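August, 6.40 in the evening

Spent the day on section 4 of the handling rules, the part on what has to be true before a recording starts. The Plirkov draft gave it one line: "workspace clear, tool ready". Bontu Tefera marked that as untestable and I agree with her. Two people can read it and do different things.

New wording, as it stands tonight:

4.1 Fingers fully open and held still for 2 seconds before the first move.
4.2 Nothing on the table except the items on the task sheet. If the sheet lists none, the table is bare.
4.3 Both fingers in view at the start.
4.4 Fixings checked by hand every 20 runs, and the check signed for.

Kushwaha wanted 4.4 at every run. Too much. People will sign without checking. Left at 20, to be looked at again when the Cludari batch is in.

The log for that batch stands at 2,206 runs, of which 39 were thrown out under the old wording. I went through the reasons given. Most say "bad start" and no more, so 4.5 will need a fixed list of reject codes. Drafted four, not happy with the last.

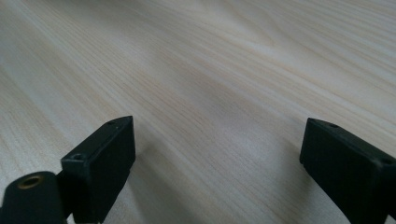 Still open is who may waive 4.2. Romell's version lets the operator do it. I would put it with the shift lead and have it written down before the run. Bontu is for a middle course, where the operator may waive and the lead signs the same day. Will write up both and send them round.

Clause numbers in annex B now wrong. Fix tomorrow, before the print copy goes.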